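Paper cups, and how many are enough

In April we served soup and coffee at the open day of our allotment gardens in Zosholm, and I was responsible for the cups. It sounds like a small job. I thought so too when I said yes.

The first mistake was mine. I ordered one pack of 100 and believed it would be plenty, as the year before we had 45 guests. But a guest is not a cup. A guest drinks coffee, puts the cup down somewhere between the beans and the water butt, forgets it, and takes a new one. Children take one for juice and one for snails. By three in the afternoon I was washing paper cups under the garden tap, and I cannot recommend this to anyone.

So this year I bought two packs, one from Dreßler on the market square and one from the big Gruveck store outside the town. I wanted to compare them before I ordered more. The cups from Gruveck are a little cheaper, but the rim is softer, and when the coffee is very hot you feel it in the fingers. The ones from Dreßler are stiffer and they come apart more easily, which I now find more important than the price.
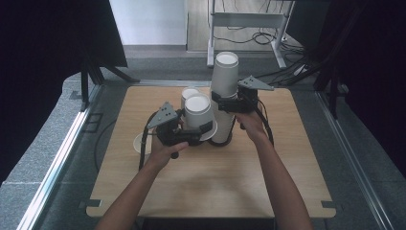

Written by Remora, keeper of this blog and of too many cups

A tall stack of white cups looks very orderly on a wooden table, and it is a pleasure to have it there before the guests come. The trouble starts when you want only one. Paper cups hold on to each other. You pull at the top one and three come, or you squeeze too hard and the rim gets a fold, and a cup with a fold in the rim will drip on somebody's shirt.

My way is now the following. I take the stack at the lower part, not too firmly, and turn the top cup a little before I lift it. A quarter of a turn is normally enough. If it still sticks, I blow gently into the gap, but of course only at home, never when the cups are for other people.

I also stopped making one high tower. It stands well on a kitchen table, but on our folding table in the garden the ground is not even, and one elbow is sufficient. Short stacks are better. I put out 5 of them, with the open side down because of the wind and the flies, and keep the rest in the bag under the table. I leave a few single cups standing upright next to the coffee pot for the people who are in a hurry.

A pencil on a string is also useful. Last month, at our small spring meeting, I asked everyone to write their name on the cup, and nearly all did it. We used much less than I feared. For the next open day I have 177 cups in the cupboard, which should last, also if it is warm and everybody is thirsty.

I still have to find lids for the soup. The ones from Gruveck are for a wider cup and fall in. If you know a shop which sells lids separately, please write it in the comments.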